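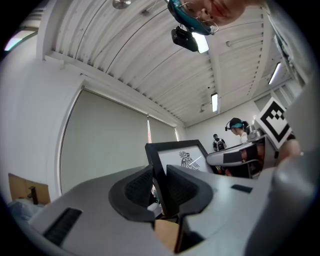 The handover sheet for the back room at Mirkeck had six headings, and Jovita Espinoza filled them in from the bottom up, as the bottom ones were the easiest. Heading six was Ceiling. She wrote: white, corrugated, no drips reported. Heading five was Walls. She wrote: back wall plain, white, sound. Heading four was Floor, and she left it, having not yet moved the boxes.

The lease ended at noon on the Friday. The landlord was a firm called Mendoza, which had never sent the same person twice and which wanted the sheet in duplicate, with readings.

"What readings?" said Yolotzin Ocampo.

"Width of the door. Height to the underside of the beams. Electricity meter."

"They own the building. They know how wide the door is."

"They want to know that it still is."

Yolotzin measured the door. It was 900 millimetres between the stops, and had been 900 on the sheet from when they moved in. She wrote the figure down and initialled it. Then she measured it again at the bottom, where it was 6 millimetres less, and came to find Jovita.

"It's narrower at the bottom."

"Was it narrower at the bottom when we came?"

"The old sheet has one figure. It doesn't say where it was taken."

Jovita considered this. The frame was steel and had been set into blockwork, and the blockwork showed a fine crack running up from the left-hand corner, filled at some time and painted over. The filler was older than their lease. She could tell by the paint, which was the yellowish white that the previous tenants had used and which she had complained of in her first letter. She had a copy of the letter. It did not mention the crack.

"Put both figures," she said.

"Then they'll say we did it."

"We'd need to have leaned on it very hard."

Yolotzin put both figures. She used a separate line for each and wrote top and bottom in the margin, in capitals, and initialled each of them.

The bench was the next difficulty. It had been supplied by Prodwood in March of their first year, under an order that said fixed bench, one, with the height left blank. The fitter had asked what height was wanted and Yolotzin, who had been alone in the building that day, had held her hand out flat at the level of her hip. He had measured the hand. The bench was too low for Jovita and too high for every chair they subsequently bought. It was held to the wall by brackets, and the question for the sheet was whether it was a fixture or a possession.

"Fixture means it stays," Jovita said.

"Good. Let it stay."

"Fixture means we have to declare it, and they can ask for it to be taken out and the wall made good."

"Then it's a possession."

"If it's a possession it has to be gone by noon."

They looked at the brackets. The screws had been painted over with the wall. Jovita tried one with a hand driver and the slot rounded out on the second turn. She tried the next, which moved a quarter turn and stopped. The third came out entirely and brought with it a plug and a quantity of grey powder, which ran down the wall and settled along the skirting.

"Put that back," said Yolotzin.

Jovita put it back. It went in to its full depth and turned freely in both directions.

She wrote: bench, fixed, one. Under Condition she wrote: fair. She thought about the screw, crossed out fair, and wrote: fair, one fixing loose.

At half past three a man came from Cisari to read the meter. He had a torch, although the light was on. The meter was in a cupboard behind the boxes, so all three of them moved the boxes, and it was possible at last to see the floor. It was painted concrete. Where the boxes had been, the paint was darker and had a shine to it, in a clean oblong.

"Thirteen ninety-five," the man said.

"Is that high?" Yolotzin asked.

"It's 1395."

"Compared with other people."

"I only do the numbers," he said, and showed her the screen of his handset so that she could copy it. He asked where they were moving to. Jovita told him it was a smaller place on the other side of the river, on the first floor, with its own sink. He said that stairs were hard on deliveries. He signed in the box marked Witness, and was gone before she could tell him that the box was for somebody else.

Heading four, Floor. Jovita wrote: painted, sound, colour uneven. She wrote it on the top copy and then on the second, since the carbon had slipped at heading five and produced nothing after Walls except a dent.

"Do you want to mention the door to the new people?" Yolotzin said. "When we get there? We could measure it first. Top and bottom."

"And the middle."

"Both sides of the frame."

"And put the date."

Yolotzin found the new sheet, which had come in the same envelope as the keys, and wrote Mon 19 July at the top, the day the new lease began. It had seven headings. The extra one was Stairs, with spaces for the number, the rise and the going. She folded it and put it in the tin with the tape measure and the driver.

There was one thing left on the list, the deposit. Mendoza held back 75 pounds for cleaning in every case, clean or otherwise, under clause six. Jovita had read clause six several times over the years and had once telephoned about it. The woman who answered had agreed that it was unfair and had asked if there was anything else.

"So we could leave the powder," Yolotzin said.

Jovita was already looking for the brush. She swept along the skirting from the loose bracket to the door, lifted the dust on a piece of card, and carried it out to the bin in the yard. When she came back Yolotzin was on one knee in the doorway with the tape across the bottom of the frame, reading it for the third time.

"Same?" said Jovita.

"Same."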